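Rirkix Table Cell for Canteens and Staff Kitchens

Shared 13 times | 6 comments

The Rirkix is a tabletop handling cell for workplaces that wash and rack their own cups and glasses. It picks up single items and sets them upright in a dish rack. It is sold by Gokomgate and comes with an arm, a gripper, a hand-held teaching gripper and a control box.

Who it is for

Most of our buyers run a canteen or a staff kitchen where one person spends a good part of the shift racking. The cell takes over that part. It does not scrape plates, it does not sort cutlery and it does not run the washer. Someone still has to do those jobs, and we suggest you talk to your kitchen staff about how the hours will be split before you order.

At the Mollah site in Kudcombe the cell went in last July. The kitchen there kept the same people. The racking shift was dropped from the schedule and the time went to the serving counter and to stock. Rüdiger Hagedorn, who plans the shifts, says the first weeks were slower than before – people stopped to watch it, and they moved the rack without telling the cell.

How it is taught

Nobody writes code. A member of staff holds the teaching gripper, closes it on a cup and puts the cup in the rack the way they would by hand. The cell learns from these runs. Plan on 1000 runs for a new kind of cup, spread over several people. Left-handed staff should do their share, and paid time should be set aside for it. Teaching on top of a normal shift gives poor runs and tired people.

Tall, clear cups need the most care. Keep the light even and use the same rack you will use in daily work.

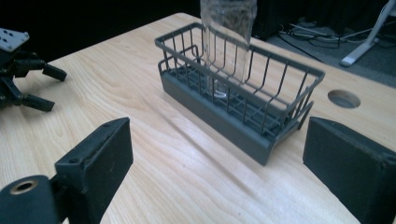
Finn Weidemann wrote to us that the teaching was the part his team liked, and that the trouble came later, when new starters were shown the machine but never shown how to rack by hand. He wants every kitchen to keep one hand-racked load a day – we have since added that to the setup guide.

What you need on site

– A level table with a clear run for cables
– A wired network point
– One named person per shift who can stop and restart the cell

Training for up to six staff is included in the price. Spare finger pads are sold in sets of 6.

Last updated: 27 October 2019

Related items
Rirkix finger pad set
Rirkix teaching gripper, second unit
Gokomgate setup guide for kitchens
Shift planning with a table cell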